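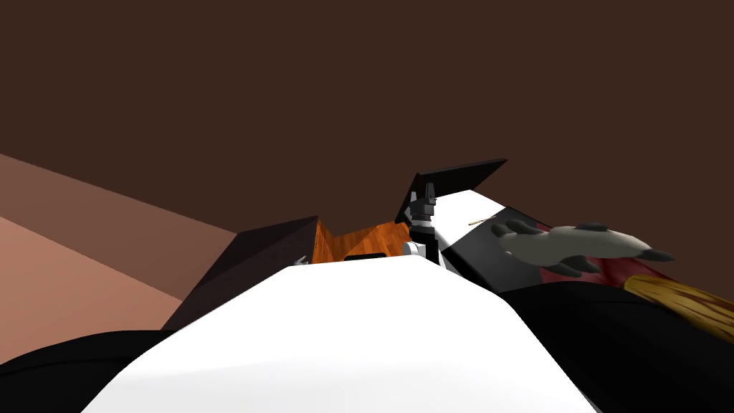

12/6/22, evening, with the heating finally on

I have been putting off the equipment list for so long that I started to feel guilty every time I opened this notebook, so tonight I made a big pot of tea, cleared the dinner things to one side, and decided to get it all down before bed, even if half of it is wrong. The arm itself is more or less settled (the Mitberg, unless they change the price on us again), and it's everything around the arm that keeps me awake. It is always the everything-around that eats the money. I remember when we bought the oven for the old place and I was so pleased with the price, and then came the wiring, and the hood, and the man who had to come back with the right bracket.

So we are doing it the careful way and running the whole business in simulation first, which costs us evenings and a bit of electricity, and I must say I have grown fond of it. I sat there today behind the robot's own big white front, looking over it at the odd collection of things we've set out for it to deal with, the paw and the bristly brush and the wooden piece with its little black slot, and I thought, well, if we can choose a hand that copes with that lot, we can choose one for anything that's likely to come through our door. A smooth box is easy. Everyone who sells grippers shows you a smooth box! I would love to see one of their brochures with a paw in it.

What I want from the list is simple enough. I want to know what we must have by June, what can wait, and what I only want because I saw it in a catalog and it looked handsome. I am quite weak about catalogs.

The ceiling I was given is 3,749 dollars for everything that isn't the arm. When I first heard that number it sounded like riches, and I went home and told the dog. Then I started adding.

The fingers come first. I had penciled in the Indach pair, plain straight jaws, and under that the Rolland ones with the swappable tips, which cost more and which I secretly prefer. The Indach would do for most of what we have in mind and I know it. But I watched the open jaws for a good long while this afternoon, two flat gray faces looking at each other over all that brown, and I kept thinking how little there is to a finger and how much depends on it. If the face is too slick, or too narrow, you've bought yourself a very expensive pair of tongs. My grandmother had a pair of tongs that could lift a single pea, and another that couldn't have lifted a bread roll, and they looked the same in the drawer.

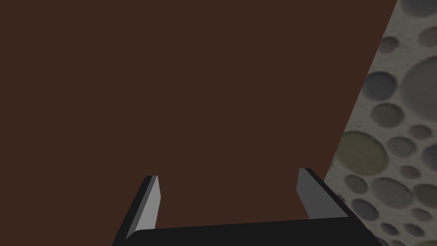 Floors, tables and other dull things that cost money

I never thought I would write a paragraph in my diary about a table, but I've had three phone calls about tables this week, so it has earned its place. The pedestal that Mitberg sells is lovely and costs far too much. The other choice is to have a steel frame welded locally and put our own top on it, and the quote for that was 393 dollars including delivery, which I thought was very decent, and the lady on the phone was so patient with me while I went to find my tape measure and then couldn't read it without my glasses.

Then there is the question of what the top should look like, and I had strong feelings about that even before today. In the simulation the brown is perfectly plain, no grain or anything, and next to it there's that pebbly floor with all its gray and blue and olive rounds, and I found my eye going to the floor every single time. I do wonder if a camera would be pulled about in the same way, in whatever manner cameras are pulled about. I have written "plain top, matte, one color" and underlined it twice. I also wrote "ask about floor paint" because the back room has those speckled tiles from before we moved in, and it would be just our luck to do everything nicely on the bench and then have the floor spoil it. Paint is cheap. I put down 78 dollars for it, with rollers, and if there is any left over I'll do the step by the side door, which has wanted doing since forever.

Cables. I always forget cables. I have written CABLES in capitals at the top of the facing page so that I can't turn over without seeing it.

I should also say something about spares, because I had a little argument with myself over them on the drive home. One part of me says buy the second pair of fingers now, while the order is open and the shipping is already paid for. The other part says that a spare in a box is money asleep, and that we might find out by spring that we wanted a different shape altogether. I think the second part is right, but the first part is the one that has lived through a broken washing machine in the week before Christmas, and it speaks with some feeling. For now I've put spares down as "yes, one set of tips, no whole fingers," and that only works if we go with the Rolland, so you can see how sneaky I have been. 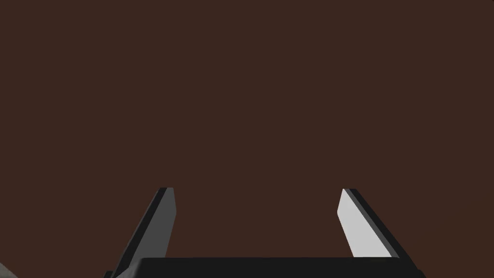
27

Turned the page and made more tea. It's late and my handwriting is going downhill, quite literally, it slopes toward the corner.

I keep coming back to how wide the jaws open. The gap looks enormous with nothing in it, just brown from one finger to the other, and then I think of the things we'd really like it to pick up and the gap shrinks in my mind until I'm not sure of it at all. A catalog gives you the opening in one neat number and you nod at it. It's a different matter when you put your own hand on the table, spread finger and thumb that far apart, and go about the house trying it on the furniture, as I did tonight. The teapot: no. The butter dish: only from the short end. The remote control: yes, and very nicely too. The dog was not measured.

So the wide opening goes down as a must, and I have crossed out the Iltine gripper, which was the cheapest of the bunch and had such a friendly little booklet with it. I was sorry to do it. Maybe I'll keep the booklet.

The old keyboard is the piece I like best of everything in the simulation. It is filthy, for one thing, all smudges and scuffs, and I feel that whoever made it has seen my desk. It has those bright blue keys and the dark red knobs along one side, and I could spend an hour thinking where a pair of fingers ought to go on it. You wouldn't want to come down on the keys, and you wouldn't want to go near the knobs either, and then what have you got left, only the edges, and a thing that long is going to want to tip. I've added a line for soft pads on account of it. They're hardly anything, a few dollars a strip.

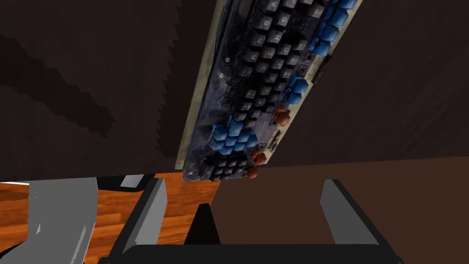
Nicanor Benítez thinks I am spending too much on the hand and too little on the stopping of it. He told me so on the phone tonight, very kindly, and he said that before I bought so much as one swappable tip I ought to price a proper emergency stop, a second one by the door, and a guard along the walking side, and that he would be happier if we had Indach fingers and a good fence than Rolland fingers and a strip of yellow tape. He also said to leave money for a day of somebody's time to set it up, as it never goes in the way the drawing shows.

Well, I was cross for the length of one biscuit and then I went back and looked, and there was no second stop on my list at all. There wasn't even a first one, only a question mark where I'd meant to find out if it came with the arm. So that has gone straight to the top, above the table and above the fingers, and I have moved the Rolland down to "wait until June" with a small sad face beside it. Indach to start with, then. The soft pads stay, the plain top stays, the paint stays. The tips come off the list along with the fingers they fitted.

After all that shuffling I have roughly a third of the money still unspoken for, and I'm going to leave it that way until I've heard back about the guard and the setup day. I must call Mitberg in the morning and ask what is in the box, and make them read it out to me line by line, and write it down this time. And cables.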